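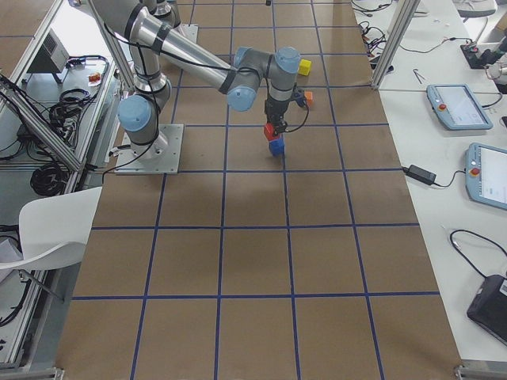 Red cube on blue cube, on the taped grid.

Gulgate Stacking Kit – the demo table set I keep coming back to

I love this thing! If you record arm demonstrations for a policy you're training, the kit gets you going fast: a bag of colored cubes, blue tape for the grid, and a task booklet written by Manee Siriwan (her stacking tasks are the best part, I think). We've recorded 1288 episodes with ours and the cubes still look great.

What the wrist camera gets

Matte cubes are so much nicer than the glossy ones I used before. The tape does get nicked once the fingers start scraping over it, so order a spare roll.
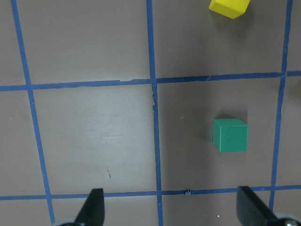 Two arms or one

Start with the one-arm tasks. Then try the Doment pages at the back, where you choose an arm for each cube – a whole new kind of fun, and my operators got through 53 good takes in an afternoon. Shuffle the cubes between takes, please!
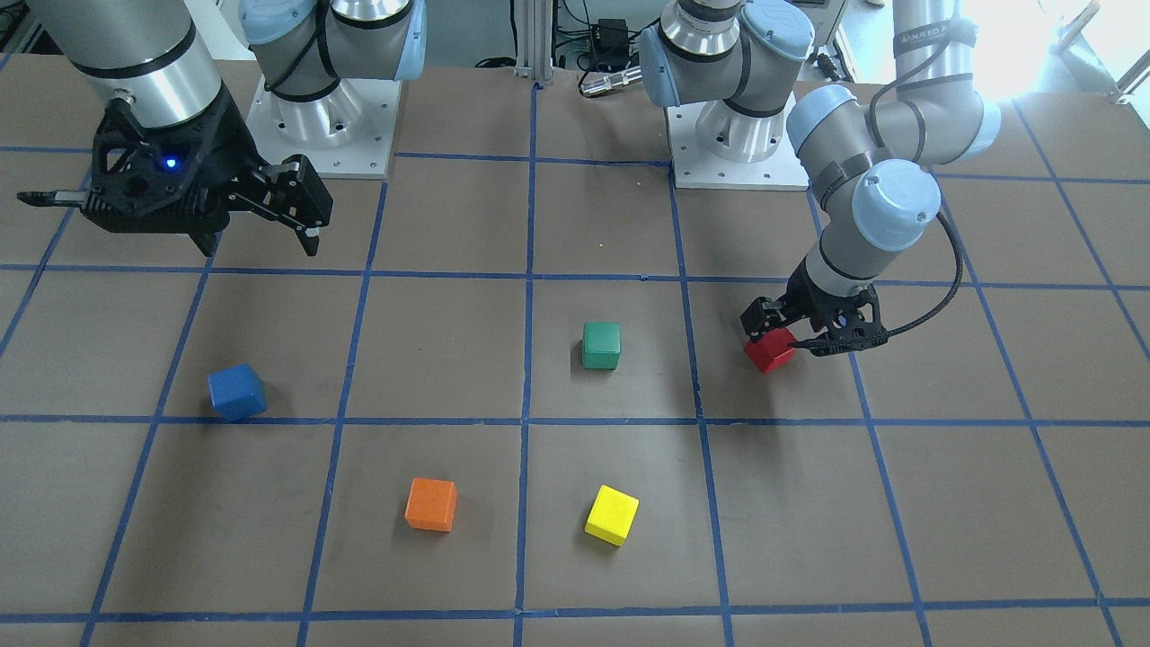 Ordering

Ships from Forndale in two to five days.

2 comments

Solomiia Hordiienko: Does the tape come off brown paper cleanly?

Reisinger_lab: Ours tore a little, go slow.

Shared 53 times

Contact | © Gulgate | Back to top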